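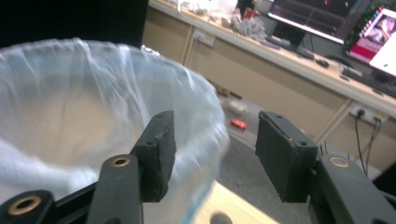

The worn pads, with the bin on the left. Time for new ones!

I've had this gripper going at Brurningate, our shared workshop, since November, and the rims of the finger pads have got properly ragged. So this page is how I change them. It's an evening's job if you've got the sheet rubber already, two if you forget to order it (I forgot).

You'll need a bit of black rubber sheet, a sharp knife, contact glue, a small screwdriver, some fine sandpaper and a tray to keep the screws in. I get my sheet from Gaete, who sell offcuts up to 500 mm long, and one of those will keep you in pads for ages.

First, power off and unplug. Then open the fingers by hand as far as they'll go without forcing them. If yours is built from the Gistoditz plans like mine, the linkage arms turn in brass-coloured bushings, and those want to stay put, so don't go levering against them with the screwdriver. I did that on my first gripper and ended up drilling a whole new arm.

Take out the screw near the top corner of each pad and peel from there. Go slowly! The old glue lets go in strips. If it's stubborn, a hairdryer on low for a minute usually does it, but keep it moving or the arm behind goes soft.

Now sand the backing plates until they feel evenly rough and wipe them clean. Lay an old pad on the new sheet and draw round it, but go a whisker outside the line, as the old edge has crumbled away and you'd be copying the damage. Cut with lots of light passes. One big heroic push gives you a slanted edge, and a slanted edge is what starts fraying first (ask me how I know).

Glue both faces, wait 11 minutes, press together. My tin says ten, Giuliana Tello says fifteen, and I've settled on my own number. Clamp overnight if you can bear to.

Next day, punch the screw hole through from the back and put the screw in only finger tight. Close the fingers gently and look at how the pads meet. They should touch along the whole face. If they meet at the top first, slip a bit of card behind the bottom edge, then nip the screw up.

For testing I pick up a small box off the floor four times, then an empty bin bag, which is much harder as it slides about. Jhonatan Inga got 226 lifts out of his last pair before the corners went, and he uses thicker rubber than me, so I may try that next.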